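Workshop notebook, July

Glaze tests, second batch. Mali and I mixed the oatmeal white again last night, this time with 2 per cent less whiting, and I must say I'm rather pleased with it! It sieved beautifully and went on like single cream. Kaisu thinks it wants a thicker coat on the rims, and she's usually right about rims, bless her.

Weighed out 430 g dry. Left the lid on the small bucket, so please do stir it well before dipping.

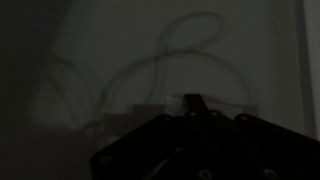
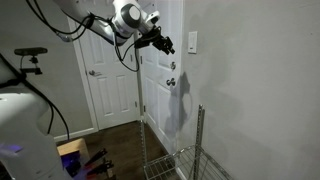
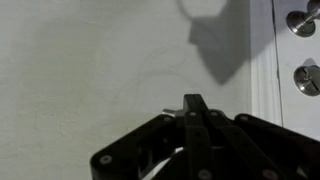
Still to do

Baldur's tall jugs need waxing before anyone glazes them (feet only, please). I've got up to 35 tiles left for testing, and I'd love to try the Clurach clay under the same white, if Jeferson can spare us a bag. Kiln goes on at seven tomorrow morning.

Nest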